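# Review: the Skoseo peg board, after 208 runs on our two-arm cell

I look after one robot cell. It has two white arms with a five-year lease on them, two silver hands that cost more than my car, and a black table I can push with my hip. In January my colleague Etenesh Bogale asked me to find a practice board for it, something with pegs and small fixtures that we could use every morning before the real work begins. We bought the Skoseo board. I have now used it long enough to have an opinion, and a few complaints.

## What I wanted

Before this we used a board that Diệp Đỗ made for us from parts in the workshop drawer. It was good for a beginning, but each time a fixture broke he made a slightly different one, and then our results from last month could not be compared with this month. I wanted a board which stays the same. I also wanted spare parts I could order without writing a long letter.

We looked at the Memik board too. It is heavier and better finished, but the pieces are all one size, and I find that a hand which does well on one size tells you very little.

## Putting it on the table

The board comes flat in its carton with the pegs in a bag. The fixtures are screwed from underneath, so you must do this before you place the board, which the leaflet mentions on its last page. I had already taped mine down. Please read the leaflet from the end.

After that the work is mostly about position. Both arms must reach their half of the board without the elbows going to the limit, and the two hands must be able to meet over the middle. My order is this:

1. Put the board on the table and move the whole table, with the arms at rest.
2. Bring the left hand up over the far edge, fingers closed a little, and leave it there.
3. Lower the right hand slowly to the square plate until the fingers are nearly on the peg.
4. Correct the board by hand, never the arm.
5. Mark the corners of the board on the table with a pencil or tape.

The third step is where I lose most time. The thumb comes down later than you expect, and if the wrist is turned even a little, the thumb meets the plate first and pushes it. I go down at 7 per cent speed and keep one hand near the stop button. 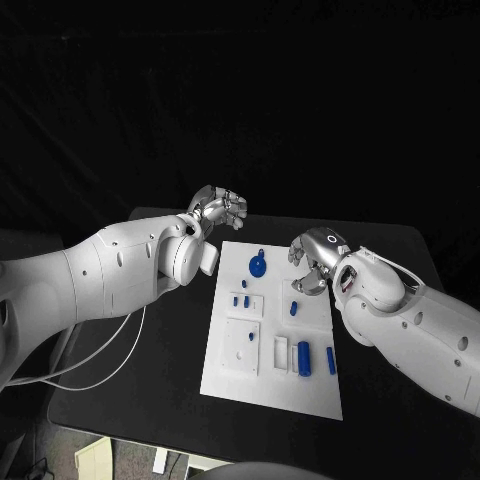 Mạch, July 3, 2026

I am adding to the review from our second room, where the same board is now in use. The black cloth behind the table was hung for this move, and I recommend it to everybody with a white robot and a white board. It gives a clean edge around the arms, and it was cheaper than any lamp I tried.

What I like has not changed. The blue pieces are easy to tell from the white board, also for tired people. There is a good mix of them: a disc with a knob on top, small pegs, a large cylinder and a thinner one. The disc is the best piece in the set. The knob asks for the fingertips only, and a badly adjusted hand shows itself there at once. The two pegs that stand side by side in one fixture are the most difficult, as a wide finger wants to take both.

The open box is less useful. It is light, and when a finger touches the wall the box walks away. I put a strip of double-sided tape under ours. I would also prefer the cylinders to have a flat place on the side — they roll, and one has gone under the table so often that I keep a stick for it.

## Wear and care

After 208 full runs, the holes in the large square fixture are still tight. The small pegs have lost some colour at the top. I wipe everything with a damp cloth, let it dry, and check the screws under the board once in 60 runs. Two were loose at my first check and none after that.

The board also helps me to look after the arms. If the right hand begins to miss the square plate always to the same side, I look at the wrist first and the cable on the forearm second. A cable which is pulled too straight will take the hand with it by a millimetre or two. Last month it was exactly this, and I had almost ordered a new joint from Nolar. I gave the cable more slack, did the five steps again, and the pegs went in.

## Price and service

Skoseo says the fixtures are made for 2000 insertions each. I cannot confirm it yet. The spare pegs came quickly, in the correct blue, but you must buy the complete bag even if you lost only one.

I give it four out of five. For a cell with one arm I would take something smaller. For two arms it is the right width, and I have already asked Etenesh for a second bag of pegs.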